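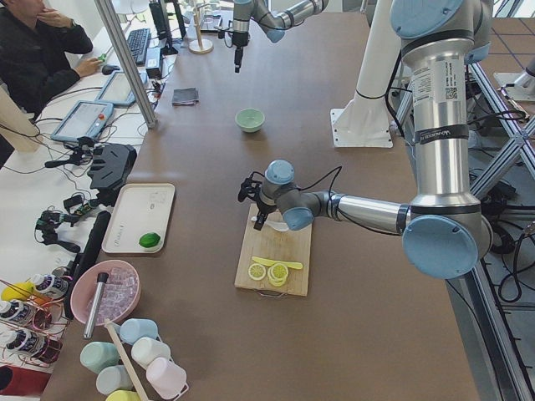 Drinks bench, both arms, Prerden lab. Fri 10 April.

Walk-through before the August equipment order
Filled in by me, Fatos Hodžić, with comments because the boxes are too small!

1. Arm mounts and base plates – OK
Bolts checked by hand. Please don't budget for new plates, the ones we have are good for years.

2. Cables on the arms – NEEDS WORK
I'd love proper sleeving on both. Those loops from the wrist back along the forearm bug me every time I look at them (the Stodport quote has sleeving at 200 for the pair, and I think we should just say yes).

3. Grippers – OK, but buy spares
The two fingers are fine on the spoon. I'm less sure about lemon slices, so I want one set of softer fingertips to try first. Berisha sells them for 100 a set.

4. Knife – CHANGE
It shouldn't sit on the cutting board between runs. Can we get a holder with a lid? Small money, put it under sundries.

5. Ice bowl and tray – OK for now
Ice so close to powered gear means I want a drip mat on the list. Wipe down after every session, please and thank you.

6. Desk and pendants – NEEDS WORK
Two pendants, a keyboard, a mouse and all that gripper hardware on one desk is a lot. I priced a wall bracket and a closed cabinet from Prostis, 738 together with delivery. It's the biggest line this year and the one I'd fight for – spare clamps don't belong next to the pendants.

7. E-stop test – OK
Pressed each one 3 times, both arms stopped every time.

8. Guarding – OPEN
Still waiting on the second quote. Leave this line blank in the budget and I'll fill it in when it comes.

Next check after the cabinet goes in.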